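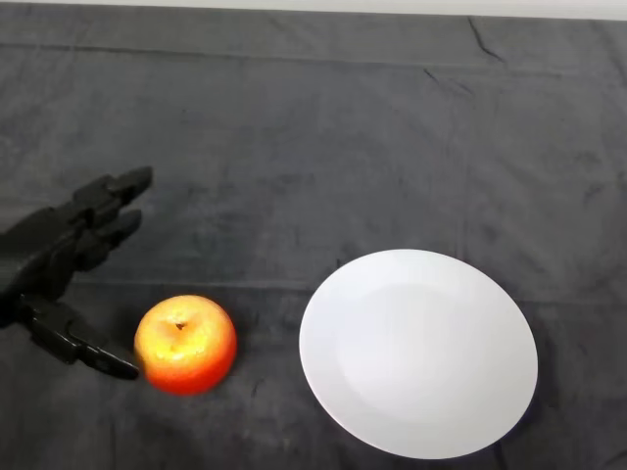 Figure 1. The dark grey cloth spread on the table. The faint fold line runs across it at about mid-height, with shorter creases towards the top right.

Covering a Shared Work Table: A Comparison of Four Cloths

Oddur Ásgeirsdóttir and Gavin MacAulay
Project supervisor: Lorna Haldane
Submitted July 20, 2021

Summary

The tables in the Edlow workroom have hard tops. Small things roll off them, tools make a noise when they are put down, and the surface marks easily. We were asked to find a cloth that could be left on a table during the day and folded away in the evening. We compared four cloths over six weeks. We looked at how flat each one lay after being folded, how well small objects stayed where they were put, how much lint and dust each one held, and what the people using the tables thought. The dark grey cloth was the best of the four for keeping objects still and was liked by most users, but it held its fold lines longer than we wanted and it was slow to clean. We recommend it for dry work, with a change to the way it is stored.

1. Introduction

The workroom is used by several courses. One group may be repairing jewellery in the morning and another may be sorting printed parts in the afternoon, so whatever goes on the tables has to suit both, or has to come off quickly. Before this project people brought their own coverings. These included newspaper, a bath towel and the back of a roll of wallpaper. The newspaper tore and left ink on hands. The towel had loops that caught on wire.

Lorna Haldane suggested the subject after a term in which two of the tables had to be sanded and refinished. The question she gave us was: what should we put on the tables, and how should we look after it? We took the question as it stood and did not look at rigid mats or at changing the tables themselves.

2. What a covering has to do

We spoke to the people who book the room most often and made a list of what they wanted. Some of the points conflict. A cloth with a fuzzy surface stops a bead from rolling, but the same surface holds on to dust. A shiny cloth wipes clean and lets everything slide.

The points we kept were these:

Lies flat soon after it is unfolded
Stays in place when someone leans on it or drags a tray across it
Stops small round things from rolling
Softens the sound of tools being put down
Can be cleaned in the room
Makes small parts easy to see

The last point came from Mhairi Munro, who runs the jewellery sessions. She said that more parts are lost on the table than on the floor, and that she would accept a cloth that was dull to look at if silver and brass showed up on it. We had not thought about colour until then and had planned to buy everything in white.

3. The cloths

Cloth A was cotton sheeting, undyed. It was the cheapest and the thinnest.

Cloth B was a wipe-clean table covering sold by Losance. It has a printed surface and a woven backing.

Cloth C was the dark grey cloth in Figure 1. It came from the remnants box at Shetty, the fabric shop, and had no label, so we cannot give its fibre content. It is soft and slightly fuzzy to the touch. The colour is mottled, with lighter and darker greys mixed together, and in some lights parts of it look almost charcoal.

Cloth D was a heavy canvas dust sheet which was already in the store cupboard. It had been washed many times and had some old paint on it. We used the clean side.

Cloths A, B and C were cut to the same size, large enough to hang over the edges of the table. Cloth D was left as it was because the hems were sound and we did not want to cut something that belonged to the room.

4. Method

4.1 Fold lines

Each cloth was folded in half and then in half again, and left on the shelf overnight under a box of magazines. In the morning it was spread on the table and smoothed once by hand from the middle outwards. We then looked at it straight away, at lunch and at the end of the day, and wrote down whether the fold could be seen and whether it could be felt. Feeling was done with the eyes closed by drawing one finger across the line. Both of us did this separately and compared notes after.

We also wrote down other creases. We separated these from folds because they had a different cause. A fold is in the same place each time. A crease appears where the cloth has been pulled or where it has been pushed up against something, and it can usually be smoothed out.

4.2 Rolling

A glass bead was let go at the top of a short card ramp at one end of the cloth, and the distance it rolled was marked with a pin. Any bead that passed the 80 cm mark was recorded as "ran off" and not measured further. The ramp was the same piece of card throughout, taped to the same book.

4.3 Dust and lint

The cloths were used for normal sessions and then cleaned by shaking them outside the back door, followed by a lint roller or a damp sponge, whichever was suitable. We noted how long it took before we were both satisfied.

4.4 Users

We asked 17 people who had worked at a covered table to say which cloth they would choose and why. Henok Yimer from the year above wrote the questions for us so that we would not lead people towards an answer.

5. Results

5.1 Fold lines

Cloth B was the worst at first. It came off the shelf with raised ridges, and light objects placed on a ridge tipped over. By lunch it had relaxed and by the end of the day the ridges could only be seen from low down. Cloth A creased everywhere, and there were so many small creases that the folds were hard to tell apart from the rest. Cloth D was heavy enough to pull itself flat and gave no trouble.

Cloth C was in between. The fold line was faint from the beginning and could hardly be felt, but it did not go away. It was still there at the end of the day and still there after a second day. Short creases smoothed out with a hand but came back after people had been leaning on the cloth. The line made no difference to the work. Two users mentioned it, both to say that it looked untidy.

5.2 Rolling

On the bare table and on cloth B the bead ran off every time. On cloth A it ran off more often than not. It usually stopped on cloth D, although where it stopped depended on the seams. On cloth C it stopped close to the foot of the ramp every time and we began to suspect the ramp. We moved the ramp back to the bare table to check, and the bead ran off as before.

5.3 Dust and lint

Cloth B took one wipe. Cloths A and D needed a good shake and were then clean enough. Cloth C was slow. Shaking removed the larger bits, but thread ends, paper dust and eraser crumbs stayed in the surface and had to be rolled off strip by strip. Pale dust shows clearly on it. Marks that looked like dirt sometimes turned out to be the nap lying in a different direction, and brushing it one way with the flat of the hand removed them. We lost some time to this before we understood it.

5.4 Users

Most people chose cloth C. The reasons given were that it was quiet, that things stayed put and that metal parts were easy to find on it. Those who chose cloth B were all people who worked with glue. Cloth D had a small following among people who had used it before. Cloth A was not chosen.

One person using dark plastic parts said that cloth C was no good to her because she could not see the edges of the pieces. This is the same point that Mhairi Munro made, the other way round.

6. Discussion

No single cloth did everything. We had hoped to recommend one and stop there, but glue and paint rule out cloth C and small loose parts rule out cloth B. Two coverings per table seems to be the least the room can manage with.

The fold line on cloth C is a storage problem more than a fault in the cloth. In the last week we stopped folding it and rolled it instead, around a cardboard tube left over from a delivery. No new fold lines appeared. The old one became fainter but could still be found by anyone who knew where to look. We did not try steaming it, as we did not know what the fibre was and did not want to spoil the only piece we had.

Contrast matters more than we expected. A second cloth in a pale colour, of the same sort, would help people who work with dark objects — the shop did not have one when we went back.

7. Limits of the work

We had one piece of each cloth. The remnant cannot be bought again under a name, so anyone repeating this will have to choose something similar by touch. Cloth D was a different size and much older than the others. The sessions were whatever happened to be booked, so cloth B saw more glue than cloth C did, and the users may have judged each cloth by the work they did on it.

8. Recommendations

Use a soft dark grey cloth for dry work with light-coloured or metal parts.
Keep cloth B for glue and paint.
Store the soft cloth rolled on a tube, with the used side facing in.
Brush it in one direction when it is put out, and go over it with a lint roller after each session.
Look for a pale cloth with the same kind of surface.

The tube is on the top shelf of the store cupboard behind the Mustance paint trays. The lint rollers are in the drawer underneath, and refills are on the October order list.

9. Acknowledgements

We thank Lorna Haldane for the subject and for reading two drafts, Mhairi Munro for the use of her sessions, and Henok Yimer for the questions in section 4.4.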